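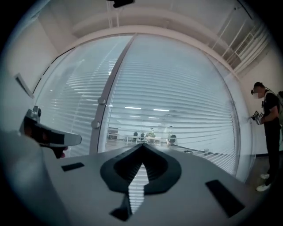

# Unit 6: Solo Improvisation and Looping

Handout for Listening and Writing About Recorded Music. Read before the session and bring it with you. The listening log at the end is due at the start of the next unit.

## Where we are

Unit 5 ended with the duo recordings, where one player could answer the other. In this unit there is one player and no one to answer. We will spend most of our time on *Sistberg*, the second solo record by the bass clarinetist Cleiton Amaral, and a shorter time on his first, *Jindville*. The first is fully acoustic. The second uses a delay unit and a looper on most of its tracks.

Both are in the reserve folder. Please use those files and not a phone speaker version. A lot of what we need to hear is low and quiet.

## Terms

**Delay.** The signal is stored and played back after a set time. Delay time is given in milliseconds. At 200 ms the ear hears a separate repeat. Below 30 ms or so most people hear one thickened sound.

**Feedback (on a delay).** How much of the output goes back into the input. Low feedback gives one or two repeats. High feedback gives a long tail, and past a certain point the tail grows instead of dying.

**Loop.** A recorded phrase that repeats at full level until the player stops it. A delay fades. A loop stays.

**Overdub.** A new layer added to a running loop.

**Multiphonic.** Two or more pitches sounded at once on a wind instrument, through fingering, embouchure or voice. On bass clarinet these are often rough and hard to hold steady.

**Slap tongue.** A percussive attack made by releasing the reed with suction. Amaral uses it for most of his rhythm parts.

**Circular breathing.** Breathing in through the nose while air stored in the cheeks keeps the tone going.

## What a solo player has to replace

In a quartet the listener gets pulse from the drums, harmony from the piano or guitar, and a floor from the bass. The horn player can leave all of that alone. A solo player has to decide which of these to supply and which to drop.

On *Jindville* Amaral mostly drops harmony and supplies pulse. Listen to the opening track, "MacRitchie." The slap tongue figure in the low register works as a bass line, and the melody is placed in the gaps. He can't play both at once, so the line is implied. Most of you will hear it continuing under the melody even though it has stopped. Check this by pausing the track in the middle of a phrase.

On *Sistberg* the looper can hold the bass line for him, and this changes how he phrases. His melodies get longer. He rests more often, and the rests aren't silent. Some reviewers heard this as a gain. My own view is that about half the tracks lose some tension, and we will argue about that in class.

## Track notes: *Sistberg*

**1. "Low Water."** No electronics. Long tones, circular breathing, one multiphonic that returns five times. Notice how it gets less stable each time.

**2. "Brostosix."** The densest piece on the record. A slap figure is looped first, then a held fifth, then a breath sound with no pitch in it. The solo enters after the third layer. When the layers drop out, they don't drop out in the order they came in. Write down the order you hear.

**3. "Short Walk."** Delay only. The delay time is close to the length of his eighth note, so the repeats fall almost on the next note. He pushes the tempo in the middle section and the repeats start to rub against the line. He seems to be steering toward this on purpose, and the tempo settles again before the end.

**4. "Ferry Table."** A standard 32-bar song form, played straight, with the melody first and last. It's useful here because everyone can hear the form. Count the choruses.

**5. "Second Low Water."** The material of track 1 with the feedback turned well up. The tail is allowed to grow for the last two minutes. There is a sharp cut at the end. Some listeners take this for an editing fault. The notes in the booklet say it was done live with a switch.

## Writing about it

The usual trouble with papers on this kind of music is that they list effects. A sentence such as "he then adds a delay" tells the reader what happened but leaves out what the delay did to the phrase. Try to get a verb in there that belongs to the music. Does the line thin out, stall, double, fall behind?

Two more points from last year's papers:

- Don't guess at equipment. If the booklet doesn't name a unit, write "a looper" or "a delay" and leave it there.
- Track titles go in quotation marks, album titles in italics. I will mark this.

Comparison helps. A paper that sets "Low Water" beside "Second Low Water" has a subject already. A paper on the whole album usually doesn't have room for one.

## A note on sales and reach

*Jindville* was pressed in a run of 200. *Sistberg* had a first run of 3,000, with wider distribution. Keep this in mind when you read the reviews in the packet. Almost all of them come from writers who met Amaral through the second record and went back. They describe the acoustic record as a sketch for the later one. Read the single review that was printed before *Sistberg* came out and compare its tone.

## Listening log

Choose one track from each album. For each:

1. Listen once through without writing.
2. Listen again and note the time of every clear change in texture.
3. Pick one change and describe it in no more than 200 words.
4. Say which role (pulse, harmony, floor) is being covered at that point, and by what.

The log is worth 10 points. Times should be in minutes and seconds. Handwritten logs are fine if I can read them.

## For the session

Come with an opinion on the end of track 5 and be ready to play the passage you have in mind. We will start with "Brostosix" and compare the orders people wrote down — there is usually some disagreement over the breath layer. If there is time we'll hear "MacRitchie" again at the end, on the room speakers.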